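Gutarero Kitchen Storage Set
Section 4: Filling and storing the clear bags

Use this section for dry goods and loose items. For chilled food, see section 5.

1. Wash and dry your hands. Wipe the worktop and let it dry fully.
2. Take one bag from the roll and open the mouth with both hands. Shake it once to let air in.
3. Fold the top edge outwards to make a cuff.
4. Fill the bag to no more than two thirds. The large bag (part 802) holds up to 504 g of dried pasta.
5. Turn the cuff back up. Press the bag gently from the base towards the top to push out the air.
6. Gather the neck, twist it twice and close it with a Curnel clip.
7. Write the contents on a label and stick it to the clip, not to the film.
8. Stand the filled bag in the Umadano tray with the clip facing you.

Note: The film creases easily when handled. Creases do not affect the seal as long as the neck is flat under the clip.

Note: Replacement rolls contain 50 bags. Quote order code 3789.

CAUTION: Keep bags away from babies and small children. Risk of suffocation.

CAUTION: Do not use the bags in an oven or microwave. Keep them clear of hobs and toasters.

If a bag splits, move the contents to a new one. Do not mend the film with tape.
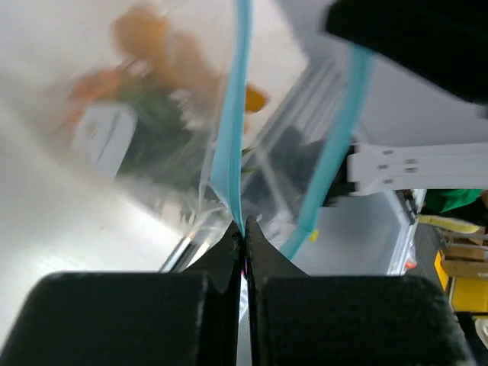

Can I wash the bags and use them again?
Bags that have held dry goods can be rinsed in cool water and hung up to dry. Throw away any bag that has held raw meat or fish.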